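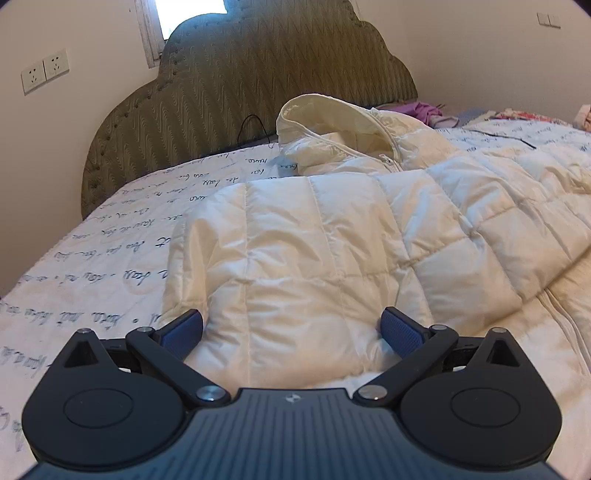 I'm recording folding examples for a learning system with a hand-held gripper, and I've got 52 clips so far. Shirts are fine. My trouble is the cream puffer jacket on the bed – do I start each clip with the hood or collar standing open like that, or flatten it first?

Rerus
Mix it up! If every clip starts tidy, it'll only learn tidy. I'd leave that opening up in plenty of them, and move the jacket about on the sheet too.

Ginden
Flatten it. Quicker.

Chu
What Rerus said, and go slowly over the stitched seams.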